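ok thread on how the toy kitchen set is going, a few ppl asked after the last one

1/ We're collecting hand-held demos for the oven task. Open door, plate in, plate out, close door. Sounds like nothing. We're on week three.

2/ Target for this batch was 800 episodes. As of Thursday we have 330 I'd call clean. There's a bigger pile on the drive but I'm not putting my name on all of it

3/ What kills an episode, mostly: markers out of view. You turn your wrist to get under the plate, the cube goes behind your arm, pose jumps, done. Doesn't matter how nice the grasp was.

4/ Second killer is going too fast. Everybody speeds up after lunch. Geum-ok Won's morning takes are lovely and slow, mine at 4pm look like I'm late for a train

5/ We started saying the steps under our breath. door – plate – food – out. Feels silly for ten minutes and then you stop noticing. Failures from skipped steps went way down.

6/ Both hands in the oven opening is the hard bit. The fingers want to be in the same spot and there's just not much room in there.

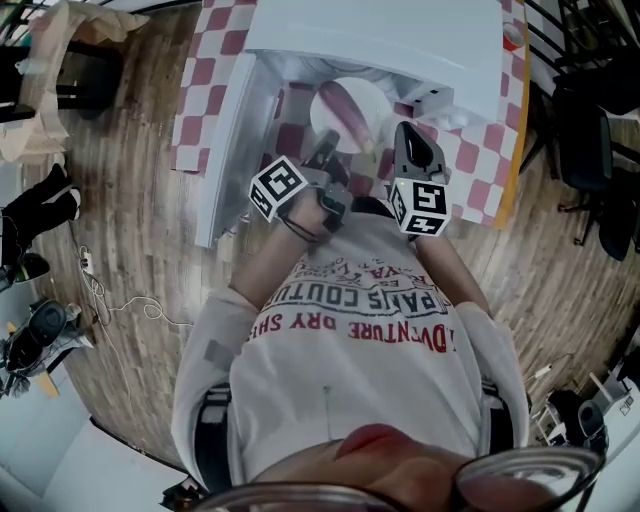 7/ Do you throw out the takes where somebody fumbles?

Depends on the fumble. If the person drops the plate, picks it up and finishes, we keep it and tag it "recovery". The policy needs to see what getting out of trouble looks like. If they drop it and reach in with bare fingers, gone.

8/ Recovery tag is new btw. First training run in February had none and the arm would miss a grasp and then just carry on, closing the door on nothing very confidently

9/ Naheed Hashmi wrote the labeling sheet, it's one page, please god let it stay one page. Start time, end time, which hand opened the door, tag, initials. Everything else comes out of the logs.

10/ Someone asked about resetting. We reset to a differnt layout every take. Rotate the oven a bit, shove it left, swap the food. If you always put it back in the same place the model learns the table and not the task. We learned this the slow way with the Sostia drawer set, don't ask

11/ Also swap people. 80 takes per person max, then somebody else takes over. Some of that is variety, most of it is forearms. The grippers aren't heavy until they are

12/ Calibration every time the grippers get put down. Yes every time. Episode 2309 in the old numbering is a whole afternoon I'd like back – left hand was off by a thumb's width and I only saw it at playback

13/ Playback! Watch your own takes the same day. Not all, pick a handful at random. I caught a loose marker mount that way, and my own habit of leaning so far in that my head blocks the light

14/ Storage: we dump to the Himora box at the end of each session, copy before you wipe, check the copy before you wipe. I am writing this down for myself as much as anyone

15/ Things I still don't know. Whether to keep left-hand-only takes in the same pool. Whether slow takes make a slow robot (Geum-ok thinks yes, I think you can just play them back faster, we'll see). How many foods is enough.

16/ Next up is the same task at a taller table, then the Arnaud shelf with the sticky hinge. If anyone has a decent way of keeping marker cubes from getting scuffed pls tell me, tape goes shiny under the lamps and the tracker hates it

17/ ok back to it, batteries are chargd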